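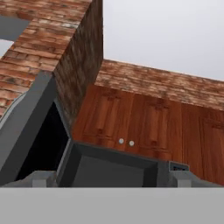

Sourdough, one year in

I started a starter in May and have kept it going since. A few people at work have asked how I do it, and I got tired of typing the same email, so I'm writing it down once.

The starter came from Revathi Chacko, who had hers from a neighbour. She gave me a jam jar with a spoonful of grey paste in the bottom and told me to feed it flour and water and not to fuss. I fussed anyway. For the first month I fed it twice a day, wrote the times on the back of an envelope and threw out a shameful amount of flour. Now it gets fed when I want to bake and sits in the cold the rest of the time.

My loaf is plain. 300 grams of white bread flour, a good handful of wholemeal, water, salt and a couple of big spoonfuls of starter that has been fed that morning. I mix the flour and water first and leave it while I do the washing up. Then the starter and salt go in. I don't knead. I wet my hand, pull one side of the dough up and fold it over, turn the bowl and do it again until I've gone right round. That gets done 4 times over the afternoon. If I'm out, it gets done twice, and the bread is a bit flatter.

The part I got wrong for months was when to stop the first rise. Every recipe gave a time in hours and my kitchen never agreed with the times. In summer the dough was soup by tea time. Sang Ông, who used to bake for a café, told me to ignore the clock and look for the dough to be domed at the edges and wobbly when you shake the bowl. I put it in a straight-sided container now with a rubber band around it at the starting level. Much easier.

Shaping I'm still not good at. I flour the bench with rice flour, which sticks less, tip the dough out and fold it in like an envelope, then roll it up. Into a tea towel in a colander, seam up. I have looked at the proper cane baskets and they're more than I want to spend on a basket.

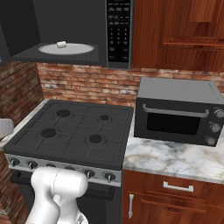 Gas range in the corner, microwave over it, toaster oven along the bench.

Baking is in a cast iron pot with the lid on. The pot goes in cold and heats up with the oven, as hot as it will go. Dough in on a sheet of baking paper, one slash down the middle with a bread knife, lid on. I take the lid off halfway through, and the whole bake is 40 minutes. If the bottom is catching, I put a tray on the shelf underneath. Then it has to cool on a rack, and I do mean cool. Cut it warm and the middle goes gummy and everyone thinks it's underdone.

I've had three real failures. One was when I forgot the salt, and it tasted like a wet envelope. One was when I used self-raising flour by accident. The last was a loaf I left rising overnight during the hot spell, and that one went straight in the compost.

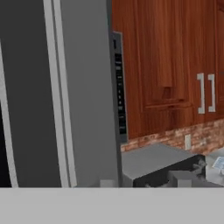 Cold is what made the whole thing fit around a job. A shaped loaf will keep overnight at fridge temperature and bake better the next morning than it would have the same evening. The crust blisters more and the flavour is sharper. Mine goes on the bottom shelf in a plastic bag, with the starter jar behind it. What matters is that the cold stays in, so don't stand there with the fridge door open deciding about lunch, and wipe down the door seals when they get floury. I've left a loaf for two nights with no harm done. Three was too many.

Discard is the other question I get. I keep it in a second jar and make pancakes or crackers when the jar is full. For crackers, mix it with a bit of melted butter and salt, spread it thin on baking paper and bake it low until it snaps. Emiliano Nieto puts fennel seeds on his. I prefer sesame.

If you want some starter, bring a clean jar with a lid that isn't screwed on tight. I can spare a spoonful most weeks. I'm trying rye next and will put up the quantities once I've made it more than once.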